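Notes from a talk with Sowmya Unnithan, 2018-02-07. Cleaned up a little, not much.

Unnithan's group at Skunmont works on how to teach a robot arm kitchen chores without writing a new program for each one. The method goes by Citine in house. A person steers the arm through a task, the system stores the arm positions along with the overhead view, and a model learns to copy it.

Sounds simple. "It is simple, that's what worries reviewers," she says. The part she wants to talk about is the layout. Most teams she knows keep the table fixed while they record. Her group moves the small stuff between runs and leaves the big stuff alone.

"If the plate's always in one spot the arm learns the spot. It doesn't learn plate. We saw that for months and blamed the camera."

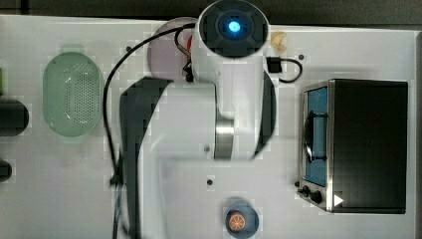 The arm over the test table, with the colander at left and the toaster oven at right.

So they ran a comparison. Same tasks, same person steering, 30 recorded runs per task. One set with the layout frozen, one with it shuffled. Then both models got tables they had never seen.

Frozen layout: 6 tasks finished out of 39 tries. Shuffled: 24 out of 39. Same amount of data going in, which is the bit she kept coming back to. "People ask how many more runs we needed. None. We just moved the plate."

And the failures? She's happy to list them. Grasps that close a little early. Small food pieces are the worst, the arm goes to the right place and then pinches air. Anything with a door is still shaky too. "Doors are a seperate paper."

The overhead view matters more than she expected. They tried dropping it and training only on the arm's own readings, and the score fell to nothing. Shadows are a problem though. The arm hides part of the table whenever it reaches, and the model has to guess whats under there.

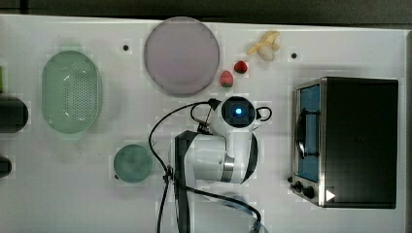 The tool they use to pick layouts is called Sandu, written by a student over one February. It proposes where each item goes and rejects anything the arm can't get to. Before that they did it by eye, and she says people are bad at it. "You think you're being random and you put the plate in the same corner every time."

Next up is a second site, Tisow, with another arm and another table. Same recordings, no retraining at first. She won't guess at the result. "Ask me when it's run. I was wrong on the last one."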